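스틸로렐 주민체육센터 이용 안내
자주 묻는 질문

최종 수정일: 2023년 6월 28일

회원 등록 및 이용권

회원 등록은 어디에서 할 수 있습니까?
센터 1층 안내 데스크 또는 누리집에서 신청하실 수 있습니다. 방문 신청 시에는 신분증을 지참하여 주시기 바랍니다. 만 14세 미만 어린이는 보호자의 동의서를 함께 제출하여야 합니다.

현재 등록 회원은 몇 명입니까?
직전 분기 말 기준 2242명입니다. 회원 현황은 분기마다 게시판에 공고합니다.

이용권을 다른 사람에게 양도할 수 있습니까?
이용권은 본인에 한하여 사용할 수 있으며 양도 및 대여는 허용되지 않습니다. 가족 이용권은 등록된 가족 구성원 모두가 사용할 수 있습니다.

이용권 기간을 연기하고 싶습니다.
질병, 출산, 장기 출장 등의 사유가 있는 경우 증빙 서류를 제출하시면 연 1회 연기가 가능합니다. 이미 경과한 기간에는 소급하여 적용하지 않습니다.

시설 예약

예약은 언제부터 가능합니까?
체육관과 다목적실은 이용일 29일 전부터 예약하실 수 있습니다. 단체 예약은 대관 담당 로살린다 소리아노에게 별도로 문의하여 주시기 바랍니다.

예약을 취소하려면 어떻게 해야 합니까?
이용 전날 오후 6시까지 누리집의 '나의 예약' 메뉴에서 취소하시면 전액 환불됩니다. 이후에 취소하시는 경우에는 환불되지 않으며, 사전 연락 없이 3회 이상 이용하지 않으시면 한 달간 예약이 제한됩니다.

탁구대를 예약하면 라켓도 빌릴 수 있습니까?
라켓과 공은 안내 데스크에서 대여합니다. 대여품은 이용 종료 후 즉시 반납하여야 하며, 분실 또는 파손 시 실비를 청구할 수 있습니다. 탁구대 위에 음료나 젖은 수건을 올려놓는 행위는 삼가 주시기 바랍니다.

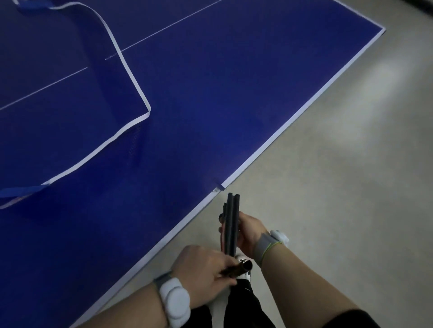

파란색 탁구대와 흰색 테두리 장식의 천 커버

탁구대의 이동이나 접기가 필요한 경우 이용자가 직접 조작하지 마시고 직원에게 요청하여 주십시오.

개인 용품을 센터에 보관할 수 있습니까?
월 단위 사물함을 신청하시면 보관이 가능합니다. 월 단위 사물함은 모두 92개이며 빈 사물함이 없을 때에는 대기자 명단에 접수 순으로 등록됩니다. 사용 기간이 끝난 뒤에도 물품을 찾아가지 않으시면 센터에서 별도 보관한 후 관련 규정에 따라 처리합니다.

강습 프로그램

강습은 언제 개강합니까?
하반기 정규 강습은 10월에 개강합니다. 현재 49개 강좌가 편성되어 있으며, 수강 인원이 정원의 절반에 미치지 못하는 강좌는 폐강될 수 있습니다.

초보자도 참여할 수 있습니까?
모든 종목에 입문반이 있습니다. 수준 확인이 필요하신 분은 강습 담당 톈젠궈에게 상담을 신청하여 주시기 바랍니다.

수강료 환불 기준은 무엇입니까?
개강 전에는 전액 환불하며, 개강 후에는 남은 횟수에 비례하여 환불합니다. 교재비와 재료비는 환불 대상에서 제외됩니다.

기타

주차장을 이용할 수 있습니까?
회원은 두 시간까지 무료로 주차하실 수 있습니다. 출차 전에 안내 데스크에서 차량 번호를 등록하여 주십시오. 매카이관 뒤편은 소방차 전용 구역이므로 주차를 금합니다.

분실물은 어디에 문의합니까?
습득한 물품은 안내 데스크에서 접수하여 30일간 보관합니다. 귀중품을 찾으실 때에는 본인 확인 절차를 거칩니다.

시설 이용 중 다친 경우에는 어떻게 합니까?
즉시 가까운 직원에게 알려 주십시오. 응급 처치 후 사고 경위서를 작성하며, 보험 접수에 관한 사항은 운영지원팀 야기 사치코가 안내하여 드립니다.

이 안내에 없는 사항은 누리집 '문의하기'에 남겨 주시면 영업일 기준 3일 이내에 답변드리겠습니다.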